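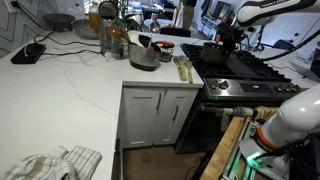
Grarnside House, shared kitchen and ground floor
Move-in / safety checklist, September, with comments
Walked round by: Tharun Mudaliar
Copy to: Lakshmi Shetty, Elsa Kuusisto
Key: OK / FIX / ASK

1. Entrance and hall

Front door closes and latches by itself: FIX. Closes but needs a shove for the last inch. Closer wants adjusting.
Mat flat, no curled corners: OK
Hall light on sensor: OK, comes on late though. You are three steps in before anything happens.
Post shelf clear of hall radiator: OK
Fire notice up and readable: FIX. Still the old assembly point (the side gate). It's the car park now. Elsa has the new sheet.

2. Stairs, ground to first

Handrail firm: OK
Nosings: FIX, fourth one from the bottom lifting on the left. Taped for now. Tape is not a repair.
Nothing stored under stairs: FIX. Two paint tins and a rolled carpet. Ilídio says the carpet isn't his. Gone by next walk round please, whoever's it is.
Emergency light, test button: OK

3. Kitchen

Smoke / heat alarm: heat alarm tested 10.40, OK. Loud.
Fire blanket on its hook: OK, but pull tabs tucked in behind. Pulled them down.
Extinguisher: ASK. Label says 21 but I can't tell if thats the unit number or a bay number from the old building. Stetden to confirm when they come to service.
Gas shut-off reachable without moving anything: OK
Gas safety record on file: OK, in the blue folder
Extractor filter: FIX. Greasy. Needs a proper soak, a wipe won't do it.
Hob knobs all turn and return to off: OK

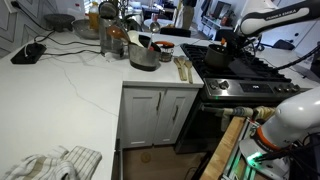 Kitchen, range and worktop. Cloth on the oven handle, see comment below.

Cloths on oven door handle: FIX. Hook on the side wall, please use it. Said this last time.
Pan handles turned in when cooking: reminder only
Sockets near sink: OK, no scorch marks, none loose
Kettle lead: OK
Toaster: FIX. Crumb tray full. Emptied. 1000 W one from the first floor has been swapped in here without a test sticker, Balakrishnan to check or take back up.
Under-sink cupboard: bleach and limescale remover side by side, different shelves please
Fridge seals: OK on the tall one. Small one has a split at the bottom corner, ASK Lakshmi if worth replacing.
Fridge temperature: tall one fine, small one a touch warm, see above
Bins: OK. Lid on recycling cracked, not urgent.
Floor by back door: slippy when it's raining, wants a second mat

4. Laundry room

Tumble dryer lint filter: FIX. Thick. Clean after EVERY load.
Dryer vent hose: OK, no kinks
Machine feet level: washer 2 walks on spin. Wedge under the front foot has worn through.
Drain cover: OK
Drying rack in front of the door: FIX, moved. Door needs its full 700 mm clear, that is the way out if the hall is blocked.

5. Common room

Windows open and stay open: middle one drops. Do not prop it with a book, sash cord on order from Verix.
Extension leads: FIX. One plugged into another behind the sofa. Separated.
Candles: none seen, good
Bookcase fixed to wall: ASK. Top bracket there, can't find a screw in it.
CO alarm: FIX. Replace-by date gone. New one ordered, in the meantime the spare from the office is on the shelf by the boiler cupboard.

6. Outside and back yard

Bike store lock: OK, code still the old one, change it
Outside light: OK
Path: loose slab by the water butt. Painted the edge yellow untill it's relaid.
Gate bolt: stiff, oiled

Comments since

Elsa Kuusisto: New fire notice printed, up in the hall and by the laundry. Old one binned. Can we have the first floor done at the same time next round, it gets missed.

Balakrishnan Unnithan: Toaster tested, pass, sticker on. Staying in the kitchen as the first floor say they never use it.

Ilídio Cordeiro: Paint tins gone. Carpet still not mine. Washer 2 wedge replaced with a rubber one, watch it for a week.

Lakshmi Shetty: Don't replace the small fridge, order a seal, Rao do them by part number. Number is inside the door, 64 something, the rest is rubbed off. Will ring them. Bookcase: please get that screwed back this week whatever else slips.

Tharun: Bookcase done. Stair nosing booked in with Stetden, same visit as the extinguisher. Front door closer still open. Filter soaking in the yard sink, leave it be.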